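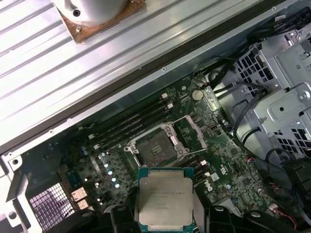

About Padwood Boarding and Cattery

Padwood looks after other people's animals while the other people are in Portugal. We are a boarding kennels and cattery with a small grooming room on the side, at the end of a lane that most satnavs believe to be a river. If yours tells you to turn round, keep going until you hear barking.

The place was started by Roya Khosravi, who had spent nine years as a veterinary nurse and wanted a job with fewer needles in it. Her cousin Ehsan Heydari came to help put up the fencing one December and has yet to go home. Roya runs the dog side and the medicines. Ehsan runs the cattery, the bookings and the argument with the boiler.

The dogs

We have two blocks, named by the previous owners and never changed, because the signs are screwed on very firmly. Kokusero is the quieter one, for older dogs, nervous dogs and dogs who like a nap after breakfast. Bindus is for everyone else. Each kennel has a heated sleeping area and its own covered run, and dogs from the same household can share if you think they'd like to. Please be frank with us about this. We have met several pairs of sisters who were described as inseparable and who spent the first evening growling over a blanket.

Every dog gets two walks a day on the lead and a spell off the lead in the paddock, which is fenced to a height that has so far defeated all comers, including a lurcher with real talent. We don't mix dogs from different families. Some places do, and do it well, but Roya has stitched up enough ears for one lifetime.

The cats

The cattery is called Zarei and it faces south, which the cats regard as the least we could do. Pens are full height with a shelf, a hidey box and a view of the bird table. The birds have been coming for years and know perfectly well there's glass in the way.

Cats tend to spend their first day under a blanket hating us. Most are out by the second. If yours is a committed sulker, bring an unwashed jumper of yours for the bed and Ehsan will sit in the pen and read the paper until he is forgiven. He has finished a great many crosswords like this.

Small animals

Rabbits and guinea pigs are welcome and live well away from the dogs, in the old dairy. We have 5 hutches, so school holidays fill up quickly. No snakes, please. Roya is fine with them. Ehsan has asked for this sentence to be included.

Food, medicine and vets

We would much rather you brought your pet's usual food, as a sudden change of diet is unpleasant for the animal and worse for whoever has the mop. We give tablets, eye drops, ear drops and insulin at no extra charge. Vaccinations must be up to date and we do need to see the card, even if you've been coming for years and we know your dog better than we know you.

If an animal is unwell we ring you first and your own vet second -- unless it's urgent, when we do it the other way about. Somebody sleeps on site every night of the year.

Grooming

Baths, brushing, nails and sensible haircuts. We can do a going-home bath on the last morning, strongly advised for spaniels. We don't do dye, bows or anything that has to be explained to the dog.

Visiting us

Come and look round before you book. You don't need an appointment, though if you turn up at feeding time you'll be talking to yourself. Drop-off and collection are between 9 and noon, or by arrangement in the afternoon. We are closed to humans on Christmas Day, but the animals get their walks as normal and a bit of turkey if their owners have ticked the box.

We are fully licensed, and the certificate hangs in reception next to the photograph of Roya's first boarder, a basset hound called Gravy who stayed for a fortnight and ate a door mat.

Prices and the booking form are on their own pages. The prices were last changed in June 2026, after a long conversation with the electricity bill.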